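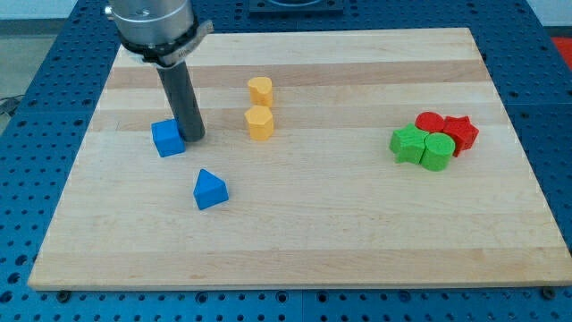
A board of pale wooden strips on a blue perforated table.

Renting out the ground floor: a conversation with Encarnación Cuesta

Encarnación Cuesta bought her house in Skistbridge eleven years ago, and for most of this time she lived in all of it. Now she lives in the upper half. The ground floor, with its own door to the side street, has been rented since April to a retired couple, and she agreed to tell me how she arrived at this decision and what it has cost her.

We met in her kitchen, which used to be the second bedroom. "I still sometimes go to the wrong door with my shopping," she said. "Eleven years of habit are not gone in a few months."

The idea came from the heating bill. The house is long and narrow, with rooms on both floors that she did not enter for weeks. Her first plan was to sell and to look for an apartment near the station. She had two agents visit, and both gave her a price that she found fair. Then she went to see what she could buy with it. "I saw nine apartments. In one of them the bedroom window looked into a stairwell. The agent said it was quiet, and this I believed."

It was her neighbor, Cayetano Carretero, who proposed that she divide the house. He had done the same with his own, two streets away from the church, before he moved next to her. I spoke with him later by telephone. "I told her to go first to the town office, before the architect and before the builder," he said. "In my case I went in the opposite order and I paid for two sets of drawings."

The town office wanted three things from her: a separate entrance, a separate electricity meter, and a ceiling between the floors that would hold back fire for one hour. The entrance was there already. The meter took the longest. The supplier gave her a date, then another date, and the electrician had to come back each time. For the ceiling she asked for offers from two companies, Sepúlveda and a smaller one whose name she asked me to leave out. She chose Sepúlveda, although their offer was higher, "for the reason that they came up the ladder and looked. The other man looked from the door."

The tenants' part measures 271 square feet less than her own, mostly on account of the hall, which she kept for the stairs. They have a living room facing the garden, one bedroom, a bathroom with a shower, and a kitchen with space for a small table. The rent is 1,835 a month, water included. I asked how she came to such an exact number. She laughed at this. "I added up what the house costs me and I divided. Then Cayetano said it was too low, so I added 160. He still says it is too low."

For finding the tenants she used Cultance, a rental agency with an office on the main road. She had first put a notice on the Fotville residents' board, but most of those who answered wanted a place for the summer only. The agency checked references and prepared the contract. She read it in full twice and asked for one change, about the garden. In the first version the tenants had the right to use it "reasonably," and she did not know what this would mean in practice. Now the contract says which half is theirs, and the line goes along the old pear tree.

And the noise? She thought for a while before she answered. "I hear the door, and I hear the radio in the morning, but not the words. They hear me more, I think. I have bought slippers."

She would do some things differently. She would replace the kitchen pipes at the same time as the ceiling, when everything was open anyway. She would also ask the insurance company earlier, as her old policy was written for a house with one household, and it took several letters until the new one was in order. During those weeks she did not sleep very well.

Cayetano Carretero has another piece of advice for owners who consider the same step. "Live one month in the half you want to keep," he told me. "Close the door to the rest. I did not do it, and I missed my cellar for years."

She did not do it either. When I asked which room she misses, she said the small one behind the living room, where she used to iron. At present she irons in the kitchen. The couple downstairs keep their bicycles in it.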